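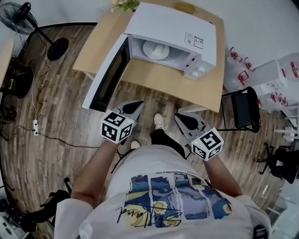 **Follex hand-held gripper pair**

If you've been wanting to collect kitchen data without parking a whole robot arm in front of the counter, Follex is the kit we'd hand you first. You hold one gripper in each hand and simply do the job - open the microwave, lift out the plate, set it down again - and the marker tags let our Lau software work out where each hand went.

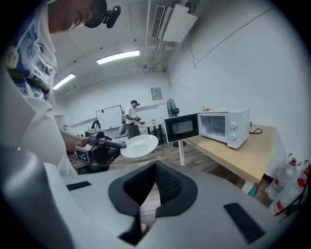
*Follex at work on the microwave task, plate held in the gripper fingers.*

We've grown very fond of this little pair (can you tell?), and our own folks at Mutmont have recorded 1,836 household runs with it, all of which come with your order as a starter set!

In the box:

- 2 grippers, left and right
- 3 sets of spare finger pads
- a year of Lau, with updates

The head strap and camera are sold separately on the Flunska accessories page. Most new users are comfortable by the end of their first afternoon - do take breaks, though, your wrists will thank you. Orders placed now ship in November.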